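Walthorpe students teach a gripper to work in the kitchen 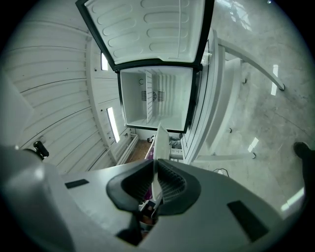
The hand-held gripper with a thin white piece between its finger pads, in front of the open refrigerator.

Students of the Walthorpe robotics club have started a new project this March, and it takes place beside a refrigerator. They carry a gripper by hand and do simple household tasks with it, so that a robot arm can later learn from the recordings.

The club has 438 recordings so far and wants to reach 3,000 before the regional competition. Each student works for one hour after class, until 5 p.m.

"At first I moved too fast, and many recordings we could not use," said Yuzuki Wada, who is in her second year. "Now I move like my grandmother — slow, but everything arrives."

The club's teacher, Minoru Kuroda, said that the students also write the labels for every recording by themselves. The parts were paid for with a grant of $928 from Tradeo.

Comments

Fuvier_dad: My son comes home and talks only about fridge doors. Great program!

L. Ghoneim: Is it open to grade nine students also?

patch22: Good luck at regionals. Please post the results here.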